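뉴스룸 > 보도자료 > 생활·매장 소식

지누라(Jinura), 8월 29일 헌 옷 수선·교환 매장 '스케스비(Skesby)' 문 엽니다

2024년 8월 28일

안녕하세요, 지누라입니다. 보도자료라고 하면 보통 딱딱하게 쓰던데, 저는 이번 매장을 처음부터 준비한 담당자라서 그냥 제 말투로 쓰겠습니다(홍보팀 허락은 받았어요!). 저희가 내일 오전에 첫 오프라인 매장 스케스비를 엽니다. 입던 옷을 가져와서 고치거나, 다른 분이 내놓은 옷과 바꿔 갈 수 있는 가게예요.

처음 생각은 훨씬 작았습니다. 사무실 한쪽에 행거 하나 두고 직원들끼리 옷을 바꿔 입었는데, 거래처 분들까지 티셔츠를 들고 오시기 시작하더라고요. 그래서 지난봄에 온라인으로 참가 신청을 받아 봤고, 134분이 신청해 주셨습니다. 그때 제일 많이 들은 말이 "버리기는 아까운데 누구 주기는 애매하다"였어요. 목이 살짝 늘어난 면티, 단추 하나 없는 셔츠, 그런 옷들이죠. 저도 그런 옷이 서랍 한 칸 가득입니다. 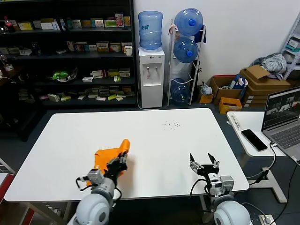
매장은 78제곱미터이고, 안쪽 절반은 수선 공간으로 쓰고 바깥쪽 절반에 교환용 옷을 걸어 둡니다. 수선은 오랫동안 작업복을 만들어 온 푹스(Fuchs) 공방이 맡아 주세요. 단추 달기와 밑단 줄이기는 맡긴 날 바로 찾아가실 수 있고, 목둘레나 지퍼처럼 손이 많이 가는 건 사흘 정도 여유를 주시면 됩니다. 실 색깔은 미리 고르실 수 있어요. 일부러 눈에 띄는 색으로 꿰매 달라는 분도 꽤 계신데, 저는 그쪽이 더 예쁘더라고요 :)

교환 방법도 간단합니다. 깨끗이 빨아서 완전히 말린 옷을 가져오시면 한 벌에 교환권 한 장을 드려요. 교환권은 90일 안에 쓰시면 되고, 가족이나 친구에게 넘기셔도 괜찮습니다. 한 번에 다섯 벌까지만 받고요. 속옷과 양말, 수영복은 받지 않습니다. 단체 티셔츠나 글자가 크게 박힌 티셔츠도 되느냐는 문의가 많았는데, 네, 됩니다! 의외로 금방 나가요.

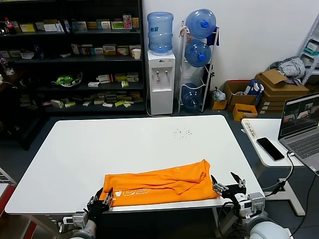

끝내 주인을 못 찾은 옷은 프룰레레크(Prullereck)로 보냅니다. 저희와 함께하는 자투리천 프로젝트인데, 면 옷을 잘라 행주나 가방 안감으로 만들어요. 완성품은 가을부터 계산대 옆에서 판매할 예정이고, 가격은 아직 고민 중입니다. 정해지면 매장 게시판에 먼저 붙여 둘게요.

개점 첫날에는 선착순 40분께 단추 수선을 무료로 해 드립니다. 영업시간은 화요일부터 토요일까지 오전 11시에서 저녁 7시, 점심시간에도 문을 닫지 않습니다. 주차는 두 대만 가능하니 되도록 버스를 타고 와 주세요. 취재를 원하시는 분은 지누라 홈페이지 문의란에 '스케스비 취재'라고 제목을 달아 남겨 주시면 제가 직접 답장드립니다. 수선 공간은 바늘과 다리미가 있어서 촬영 전에 꼭 말씀해 주시고요.

지누라 스케스비 매장 준비 담당 드림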